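4.2 Sayings that people keep

We were delighted by how much people had to say about the short sayings they live with. Over the two months of the study, our readers in Climham and Hulme sent in 2,106 sayings about patience, and roughly 400 of them came with a note on where the person first heard it (a grandmother, a bus driver, the back of a calendar!). Those notes turned out to be the richest part of the whole collection.

Sayings tied to a meal or a chore were remembered almost word for word, while those read online were often shortened or mixed with another. Figure 5 goes with the household set.
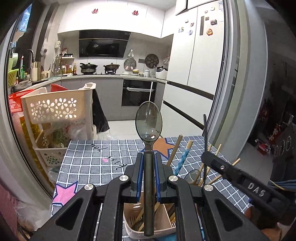 Figure 5. Spoon held upright over a table with a checked cloth.
Department of Everyday Language, Bellosum College

What excited us most was the way families change a line and then defend their own version. One household in Hulme had used "slow soup, good soup" for three generations and was sure that everyone else had it backward. We coded such cases as "owned" sayings, following the scheme in Section 3, and they were far more common in the June round than we had guessed.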